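Barredo Laundry Equipment
Products > Sorting and Folding > Tables > Wurgate Pairing Table

Wurgate Pairing Table, Wood Top
Page revised November 15, 2012

Overview
The Wurgate is a standing-height table for pairing socks and sorting other small knitted goods after drying. It is intended for on-premises laundries in care homes, dormitories, small hotels and sports facilities, where small items are handled by hand and there is no room for a full folding line. The table ships flat and is assembled with the wrench supplied.

The top is light-colored wood with a straight front edge. Pale wood was kept from the earlier model because navy, black and dark gray socks are easier to tell apart on it than on stainless steel, which reflects overhead fixtures. The surface is sanded and sealed on both faces. All edges are eased so that fine knits can be pulled across them without catching.

Rated load
100 lb, evenly distributed. Do not sit or stand on the table. A full basket of damp towels should go on the lower shelf or on a cart.

Frame
Welded steel end frames, powder coated, joined by two bolted rails. The feet thread in and out for leveling. Locking casters are available as an option and raise the working height by 3 inches. Casters cannot be added to tables already fitted with the lower shelf kit unless the shelf brackets are moved up one hole.

Finish
Water-based clear coat. The coat resists detergent residue and fabric softener at normal working strength. It does not resist chlorine bleach. Bleach spills left standing will lighten the wood, and the change is permanent. The top can be sanded and recoated; use a fine paper and work with the grain.

Lint
Lint collects wherever dry knits are handled, mostly along the rear lip and at the corners. The rear lip unscrews for cleaning. Brush or vacuum the surface at the end of each shift and wipe with a barely damp cloth. Compressed air is not recommended in laundry rooms – it moves lint into dryers, light fittings and motor housings.

Recommended method for pairing
1. Let the load cool before it is brought to the table.
2. Tip out no more than half a basket. A deep pile hides singles and slows the work.
3. Turn every sock right side out first. The toe seam is the quickest check.
4. Lay socks flat, all toes pointing the same way, grouped by color and then by length.
5. Match by cuff height and knit, then by wear. Two blue socks of the same size may come from different packs and will differ at the heel.
6. Fold pairs once across the middle. Rolling one cuff over the other stretches the rib.
7. Place singles in the singles bin and hold them until the next load from the same floor or wing has been sorted.

Step 3 can be skipped where items are washed inside out by policy, but the sorting groups should then be made from the inside face for the whole load. Mixed loads give false matches.

Included
Table top
Two end frames, two rails
Rear lip with screws
Leveling feet
Wrench
Assembly sheet and care card

Options
Lower shelf kit, open wire
Locking caster set
Singles bin, clip-on, gray
Label rail for the front edge
Plarnex wash nets, pack of 20
Parkari anti-fatigue mat, $139

The Plarnex nets are drawstring bags used to keep one resident's or one room's small items together through washing and drying. They reduce the pairing work considerably. Fill to half volume only; a packed net does not rinse well and the center stays damp. Nets should be checked for broken cords each month. A loose cord can wrap around a dryer vane.

The Parkari mat has beveled edges and is sized to the table. It is sold separately and is not covered by the table warranty.

Site requirements
Level floor. Even lighting over the full length of the top, preferably from a neutral white source; dark blue and black are routinely confused under warm lamps. Keep the table out of the door swing and clear of dryer fronts. Allow room for a person to stand on each long side if two people will sort together. No power or water connection is needed.

Do not place the table against an exterior wall that sweats in winter. The underside is sealed, but standing moisture will work into the bolt holes over time.

Assembly
Two people are recommended for turning the table upright. Fit the rails to the end frames finger tight, set the top, square the frame, and then tighten. Bolts tightened before the top is on will usually leave one foot off the floor. Retighten after the first week of use.

Changes from the previous version
The rear lip is now screwed on; it was glued through June production. The rail bolts have changed from slotted to hex head. The old clip-on bins fit the new top. The old label rail does not – its holes are spaced differently, and drilling new ones through the sealed edge voids the finish warranty.

Warranty
Frame, 3 years. Top and finish, one year. Bleach marks, scorch marks from irons, and damage from overloading are excluded. Irons and steamers should not be used on the wood surface, with or without a pad.

Ordering
Tables are built to order. Standard lead time is 20 business days from receipt of the purchase order. Replacement tops, feet and lips are kept in stock and ship separately. State whether the table is the screwed-lip or glued-lip version when ordering a replacement top.

Freight is quoted by destination. Inspect the carton corners before signing. Corner damage to the top is the most common freight claim and must be noted on the delivery receipt. 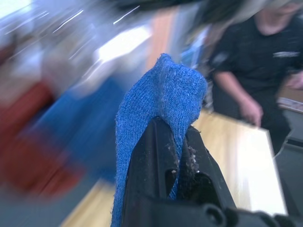 Can two tables be joined end to end?
Two Wurgate tables of the same version can be bolted together through the outer holes in the end frames, using the joining kit sold under Options on the parts list. Level each table separately before joining. Tables on casters should not be joined, and the rated load still applies to each top individually.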